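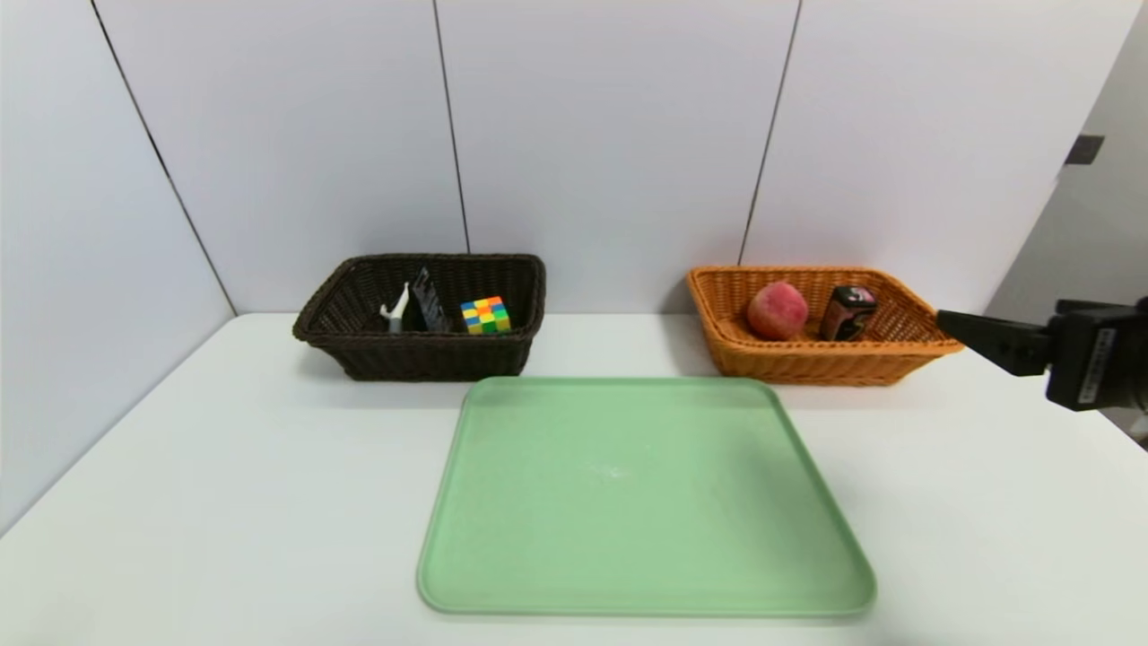 Ticket 181: Right arm halts during basket-to-tray transfer
Site: Paredes
Cell: Gulta 8
Reported by: Binta Obi
Assigned to: Byung-chul Ok, Hesport Support
Opened: 9th June
Priority: Medium
Status: Monitoring

Problem reported
The customer states that the right arm stops with a grip force fault while lifting soft items from the orange basket. The arm holds its position, the fingers stay closed, and the operator must clear the fault by hand. Rigid items transfer normally. The fault was logged 8 times in 30 cycles.

Fault behavior
Review of the controller log shows that the fault is raised after contact and before the lift begins. The peach is the item named in each entry.

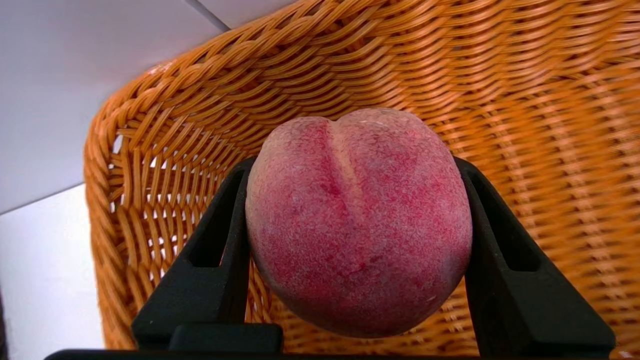
Wrist view, peach between the fingers inside the orange basket.

The grip profile for the peach was compared with the reference profile supplied with the Canen controller. The force limit had been carried over from the profile for rigid items, and the stop threshold had been left at its default. The two values conflict — the controller commands a force that it then reports as a fault.

The left arm was checked for the same condition. It uses a separate profile table, and no conflict was found there.

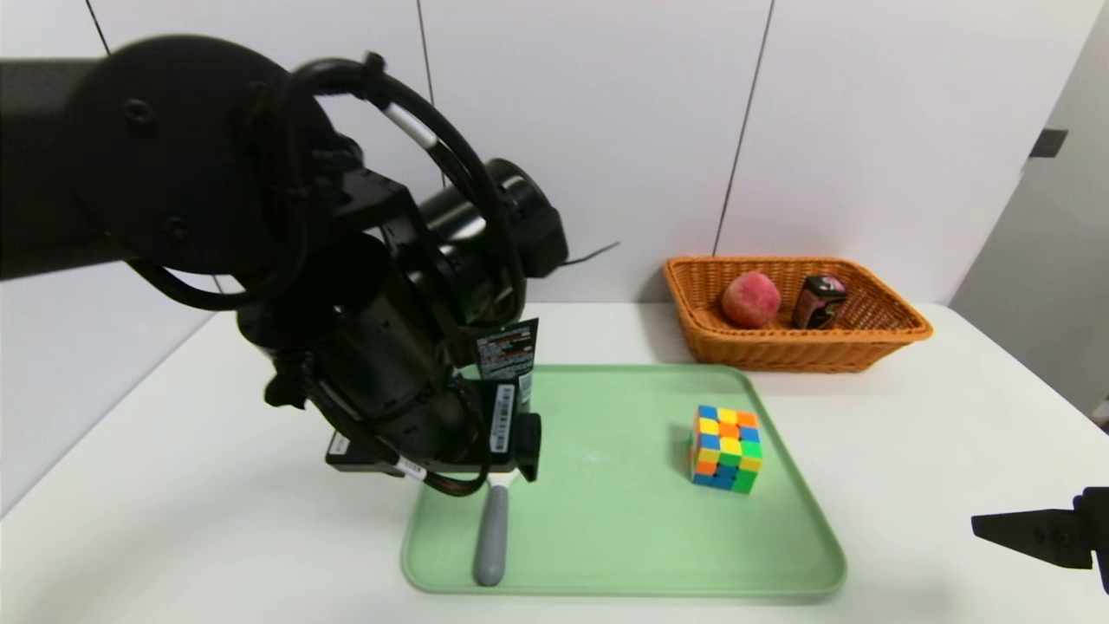
Cable routing and finger mounting were also inspected on both arms, and no defect was recorded. The site was asked not to raise the stop threshold as a workaround, as this would weaken the protection against crushing.

Actions taken
1. Restored the reference force limit for soft items on the right arm.
2. Reset the stop threshold and saved the profile under revision 38.
3. Ran the transfer task at reduced speed with the guard closed.
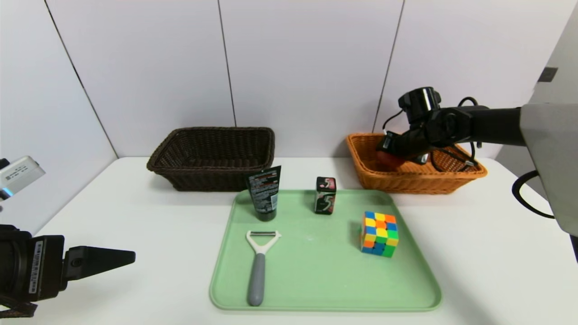
4. Returned the cell to the site with the speed limit still in place.

Open items
Ms. Obi will send the controller log after the next full shift. The speed limit is to remain until Hesport Support confirms its removal in writing. A correction to the profile import tool is planned for November.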